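4. Setting up the guest list and RSVPs
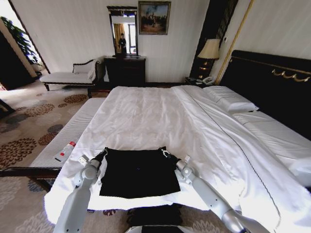 Before you start, have your list in a spreadsheet with one person per row. Narnora says it can read couples typed into a single cell ("Ana and Joe"). I have yet to see it do that cleanly, so split them first.

1. Open the Guests tab and choose Import. Pick your file and match the columns by hand. Auto-match tends to put last names under "Title."

2. Check the total at the top of the page. Our test file had 151 names and Narnora showed 124. The missing ones were people who shared an email address with somebody else on the list, mostly kids and spouses.

3. Go to Skipped Rows and click Restore for each one. There is a Restore All button. It brought back 12 and stopped without a message.

4. Group guests into households. One household gets one invitation and one reply code.

5. Set the reply deadline. The default is 2 weeks before the ceremony, and few caterers will thank you for that. Ask yours what date they need and enter an earlier one.

6. Under Meals, type the choices exactly as they appear on the caterer's menu. Changing a name after replies come in clears the answers already given for it.

Note: "Smart Reminders" is on by default and is described as gentle. Read the sample text before you leave it on. Lumturie Petek, who tested this section for us, turned it off after her aunt got the same message in the morning and again at supper.

Caution: Do not press Publish to see how the page looks. Publish sends the invitations. Use Preview, the small gray link underneath.

7. Send a test invitation to yourself and reply to it from a phone. If the meal choices don't show, save the Meals page again and reload.

8. Export a copy of the list and keep it somewhere other than Narnora. The Torora seating chart add-on claims to back it up for you – it saves table numbers and first names, and that's all.

Steps checked 04/10/2026. For seating, go to section 5.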